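Mulunar changes bin layout for mixed small items at Meredith site

26/04/2018

Mulunar has moved the mixed small-items line at its Meredith returns building to two-compartment bins, replacing the single open trays used there until this spring. The change covers 92 bins at 12 sorting tables. A second group of tables will follow in May.

The line handles goods that come back without their packaging, mostly hand tools, toys and household pieces. These items vary in length and shape and do not stack. In the old trays they were spread over one open surface, and checked pieces had to be carried to a separate cart.

The new layout keeps both steps in one container. Unsorted items go into the larger compartment. The smaller one is kept clear until a piece has been checked against the return slip. A sloping panel separates the two.

"The slope matters more than the height," said Khanyisile Botha, who runs the line. "With a straight wall, a long screwdriver ends up standing in the corner and you have to dig for it. On a slope it slides down and lies along the foot of the panel."

Long, thin items account for most of the slow picks at the site, according to an internal review written by Volker Böttcher. The review looked at 2,000 returned pieces and sorted them by shape. Shafts, rods and handled tools took the longest to pick up and place. Solid blocks and other short toys took the least time. Round pieces fell between the two, mainly due to rolling.

Loading rules have been rewritten to match. Long items are laid parallel to the panel. Blocks and round pieces go in front of them. Bins may not be filled above the top of the panel, and items may not be laid across it.
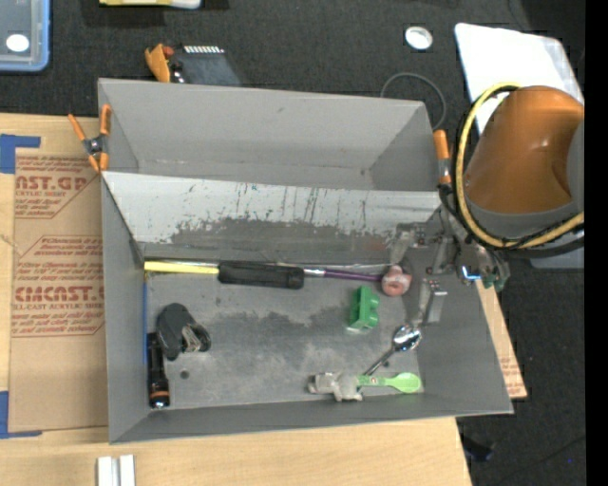

Loose items in the larger compartment of a divided bin, with tool-like pieces in a line near the divider and a green toy-like block below.

The bins are supplied by Riminov, which also provides the replacement panels. Wear on the panels is expected. Scratches and surface chips are accepted under the site's inspection sheet, while a crack or a raised edge takes the bin out of use. Discolored floors are recorded but are not a reason for removal.

Fatima Ngcobo, who wrote the inspection sheet, said the first version was too strict. It rejected bins for marks that had no effect on handling. The current sheet asks the inspector to run a gloved hand down the panel and along both walls, and to note any point where the glove catches.

Bins are inspected every two weeks. A panel can be changed at the table in about 12 minutes and does not require the bin to be sent out.

Noemí Valdovinos, who is in charge of training at Meredith, said the main error in the first days was overfilling. Staff used to the open trays put in the same amount of goods, which left the long tools buried under blocks. A fill line has been added to the instruction card kept at each table.

Mulunar has not set a date for its Cadinness building, where returns are sorted by weight before they reach the tables. Kgomotso Tshabalala, the manager there, has asked for a deeper version of the bin for garden tools. Riminov is preparing a sample.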